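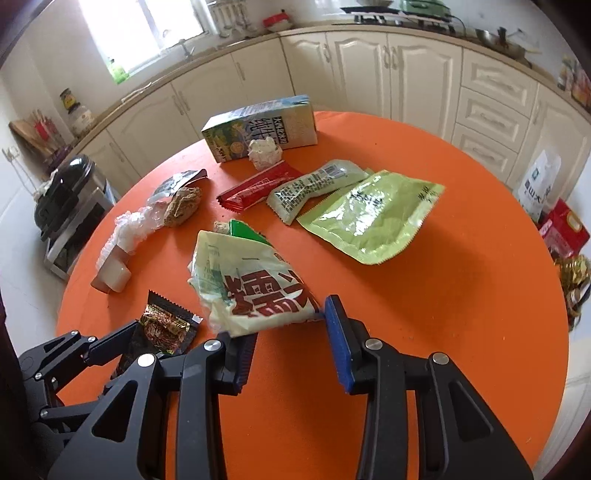
I'd been meaning to get to the Warkley street food fair for years, and this summer my cousin Fouzia finally wore me down. She texted me the bus times, then texted them again, then just showed up at my door with a tote bag and a hat for me. So off we went!

Warkley is a funny little town. You get off at the bottom of the hill, and everything you could possibly want is at the top. The 211 bus is supposed to go all the way up, but on fair days it stops at the library and you walk the rest (wear real shoes, I wore sandals and paid for it). By the time we reached the first stalls I'd have eaten the tote bag.

We started at a dumpling stand run by Bo-ram Maeng, who used to have a lunch counter over in Drerdale. Pork and chive, pan-fried, six to a tray, and the bottoms were so crisp you could hear other people eating them. I got a second tray. Fouzia said I'd regret it and I'm still waiting.

After that it was snack after snack. Dried squid, which I like and Fouzia can't be in the same room with. A shaved ice with red beans that melted down my wrist. Sesame candy from a man called Bình Hứa, who breaks it off a big slab with a little hammer and will happily tell you what's wrong with everybody else's sesame candy. I bought two bags, one for my mom, and only one made it home. Sorry, Mom.

The music was a mixed bag. There was a drumming group from Notley that had all the kids jumping up and down, and then a guy with a keyboard who played the same slow song for what felt like an hour. We took that as our cue to go look at the pottery. I fell hard for a blue teapot, asked the price, and put it back very gently.

A few notes if you're thinking of going next year. Bring cash, the card readers kept dropping out. Parking in the school lot is $2, but it was full before noon. The line for the scallion pancakes is long all day, so go right when they open or forget it. And get a seat under the trees early, the sun up there is brutal by two o'clock.

We missed the noodle pulling demo completely, which I'm still grumpy about. Fouzia wants to go to the Drerdale one in May and she's already sending me bus times.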